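**Zwischenbericht Arbeitspaket 2, Vorhaben Lallow**
Stand: 2. Sep. 2019
Berichtszeitraum: August

## Datenerhebung

Im Berichtszeitraum wurden 401 teleoperierte Episoden der Aufgabe »Ball in Korb ablegen« aufgezeichnet. Nach Sichtung verbleiben 64 Episoden in der Nachprüfung, überwiegend wegen Zeitversatz zwischen Gelenkdaten und Kopfkamera. Die Ursache liegt in der Pufferung des Aufnahmerechners. Baloyi hat eine korrigierte Treiberversion geliefert, die seit der letzten Augustwoche im Einsatz ist.

Bewegt wird in dieser Aufgabe nur der rechte Arm. Die linke Hand bleibt geöffnet im Sichtfeld, ihre Gelenkwerte werden mitgeschrieben. Als Episodenende gilt das Öffnen der rechten Hand über dem Korb, die Rückfahrt in die Ausgangslage wird abgetrennt.

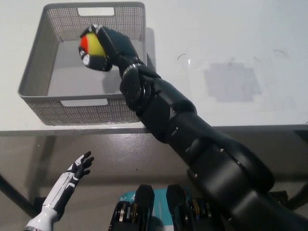
Die Startposition des Balls wird vor jeder Episode neu vorgegeben, die Lage des Korbs nur blockweise nach jeweils 40 Episoden. Letzteres hat sich als zu selten erwiesen: Das in Plillusum trainierte Zwischenmodell fährt bei verschobenem Korb häufig die alte Ablageposition an. Ab dem nächsten Block wird der Korb daher häufiger versetzt – der Mehraufwand beträgt bis zu 70 Sekunden je Umbau.

## Abweichungen vom Plan

Die zweihändige Aufgabe wurde nicht begonnen. Das Handgelenk des linken Arms zeigte erhöhtes Spiel und wird durch Oltow getauscht. Kosten entstehen dem Vorhaben nicht, der Meilenstein verschiebt sich jedoch um drei Wochen.

## Nächste Schritte

- Abschluss der Nachprüfung und Übergabe des bereinigten Datensatzes nach Plillusum
- Erhebung mit geändertem Umbauplan
- Abnahme des linken Arms nach dem Tausch

Die Mittelabrufe liegen im Rahmen des Finanzplans. Eine Umwidmung wird derzeit nicht beantragt.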